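Gripper stops short of the table in sim, fine on the bench

Matvii Tkachenko
I'm building a ceiling-hung arm at the Eynon shared workshop and testing grasps in simulation before I bolt anything up. On the bench the same planner runs fine. In sim, any target closer than 200 mm to the base axis fails with "no IK solution". The control loop is 60 Hz and I allow 24 planning attempts per target.
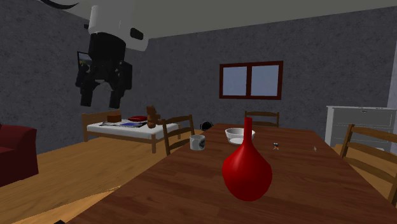 Joint limits were my first suspect, and I have checked them twice against the printed arm. The base transform is flipped for the overhead mount. The target is the neck of the red vase, approached from straight above with the fingers open. The mug fails too - same error. The bowl farther back I haven't tried.

Rajeshwari Suvarna
Check whether the flip was applied in both the robot file and the scene file. If it is in both, the planner works from an upright base and the renderer still looks right. Print the base frame from each and compare. Also, a strict vertical approach on a narrow neck uses up your wrist range. Allow some tilt and see if the error moves.

Bleddyn Skyrme
more attempts. I use 200

Llinos Lewis
More attempts won't fix a frame error. I had this on the Flukton build and it was the doubled transform. Check the collision padding on the housing as well - mine was set far too large and blocked everything near the base.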